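13/01/2018

Bin day in Estport, which I know only because I lay in bed at six listening to the truck go past without my bag in it. Then a second truck, for the recycling, also without anything of mine. By then I was awake and full of shame, so I got up and did the bedrooms.

I have lived with wastebaskets all my life and never once respected them. My mother lined hers with supermarket bags, knotted at the corners like little bonnets. I buy proper liners on a roll and then don't put them in. The big room took an hour and gave up 3 pens, a March electricity bill (paid, thank God) and enough tissues to stuff a cushion. The spare room ought to have been easier. I got as far as emptying the basket and bringing in a bag, and there my momentum left me. The gray bag went on top of the nightstand in a heap, the basket stayed on the floor in front of the drawer, and I went to make toast. 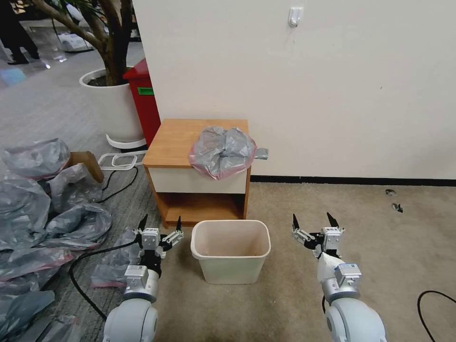 Shirley Penner wanted to know why I bother with a liner at all, a basket being a thing you can rinse. She rinses hers in the bath. I said I didn't want to meet my rubbish a second time in the bath, and she said that was the sort of attitude that fills up the sea. I had no answer and went back upstairs feeling like a tanker captain.

Still, there's the matter of fit. The bags I bought are either bonnets or parachutes. The Sudlow ones split when you look at them. These have room to spare, and the extra has to be folded over the rim and tucked, and it comes untucked by evening.

There are crumbs of something on the beige carpet, too. I noticed them and moved my eyes to the wall, where there is a hook I have never hung anything on. Perhaps the bag roll could live there. Must ask Jarrah whether he wants his drill back.

Toast was burned. Wrapped it in newspaper and put it in the kitchen bin, which was full.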